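Pentti Lehtinen
Foot clinic, Ostenport

Ingrown toenails, a thread. January is when a lot of them come in, so I'm putting the answers I give all day in one place. 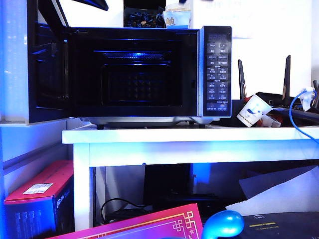
Black countertop microwave, door open.

1/ An ingrown nail is a nail edge that has pushed into the skin beside it. Usually the big toe. It starts as a sore spot when you press on the side. Later you get redness, swelling, sometimes fluid or pus, and a red lump of extra tissue next to the nail that bleeds easily.

2/ The most common cause I see is cutting. People round the corners down as far as the scissors will go, a small spike gets left behind where they can't see it, and it grows forward into the skin. Tight shoes, a stubbed toe and naturally curved nails all add to it. Some families just have the nails for it.

3/ Cut straight across. Leave the corners visible above the skin. If a corner is sharp, take it down with a file. You should be able to see a little white along the whole edge when you're done.

4/ If it's sore but there's no pus and no spreading redness, you can try a few days at home. Warm water soak, 10 to 15 minutes, a couple of times a day. Dry the toe well. Wear open or roomy shoes. A plain dressing if it rubs.

5/ Someone always asks about the salt. Add it if you like. The soaking softens the skin either way.

6/ Please don't cut a V in the middle of the nail. It comes up every week. The nail grows from the base and has no idea what you did to the front of it.

7/ Please also don't dig down the side with tweezers, nail scissors or the little pick from a pocket knife. Most of the badly infected toes I see have had a round or two of this first.

8/ Skip the home treatment and get seen if you have diabetes, poor circulation, numb feet, or you take medicine that weakens your immune system. That goes for a mild one too. Call the day you notice it.

9/ Get seen quickly if redness is moving up the toe or foot, if the toe is throbbing at night, or if there is pus. Fever, chills or a red streak going up the foot means same day, and if your clinic is closed, urgent care or the ER.

10/ What happens at a visit. First we look, and ask how long it's been going on and what you've tried. Sometimes the spike can be lifted and clipped right there with no injection. You walk out with a small dressing and that's the end of it.

11/ If it's deep or keeps coming back, we talk about a partial nail removal. The toe is numbed with two injections at the base. The injections are the worst part and I tell people so. After that you feel pressure and tugging. If you feel anything sharp, say so and we add more.

12/ A narrow strip of nail comes off along the bad side. The rest of the nail stays. For repeat cases we put a chemical, usually phenol, on the root of that strip so it doesn't grow back. The nail ends up slightly narrower. Most people can't tell which toe it was a year later.

13/ The removal itself is short. Plan on an hour at the clinic anyway, with the paperwork, the numbing, the bandage and the sitting around afterward while we check it.

14/ Bring a sandal or a shoe with a wide open toe. I know it's January. The bandage is big and it won't fit in your boot. Last winter a man left here with a bread bag over his foot and a sock over the bag.

15/ Get a ride home if it's your right foot. You can't feel the pedal properly with a numb toe. It wears off in a few hours.

16/ Put the foot up for the rest of the day. Follow the dressing instructions on your sheet, and if yours differ from a friend's, go by yours. A toe treated with phenol will weep for a few weeks. Clear or yellowish fluid is expected. More pain after the first few days is not, so phone us.

17/ Work: desk jobs, usually the next day. If you're on your feet in steel toes, ask for a note. Running and soccer wait until the toe has dried up and a shoe doesn't hurt. Pools and hot tubs wait until it's closed over.

18/ Antibiotics. People are surprised when they don't get them. If the nail is still stuck in the skin, pills alone tend to calm it down and then it flares again. We do prescribe when the infection is spreading or the patient is higher risk.

19/ Kids and teenagers get these a lot. Feet grow, cleats don't. Check that there's a thumb's width in front of the longest toe, with the sock they play in. Also ask whether they pick at their nails. They'll say no. Look at the nails.

20/ Can it come back? Yes. Less often when the root has been treated, but it happens. A small spike can regrow along the edge months later. It's normally a quick fix if you come in early.

21/ Cost. It depends on your plan, so call the number on your card and ask about an office procedure on a toenail. If you're paying yourself, ask our front desk for the price before you book. They will tell you over the phone.

22/ Ostenport people: there are 12 same-week slots set aside for sore toes this month. Phones open at 9. Leave a message if it's busy and say which toe, how long, and whether you have diabetes.

23/ Questions under this post are fine. Please don't send me photos of your toe here. I can't treat you from a picture, and other people are scrolling through this at lunch.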